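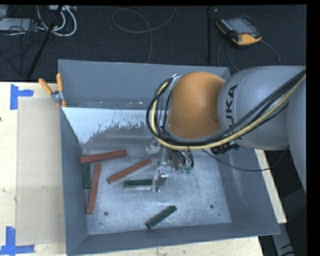 Why does reel 2 of the Jalon print run short? The splice at the reel change was made 73 frames late, and the tail of the shark attack went with it.

June 16, 2023. Scan log, Tivivell transfer. Went through reel 2 again at 800 nits on the Owino monitor. The red has faded less than we thought in May — the skin tones come back with a small lift in green. Dirt is worse in the night scenes on the boat. Left it alone for now.

Sound is the Italian dub only. The English track from Rerness starts 30 frames early against the picture, same offset all the way through, so a straight slip should do it. Haven't tried it on reel 3.

To do: check the lost footage against the Rerness tape, and re-clean the head leader before the next pass.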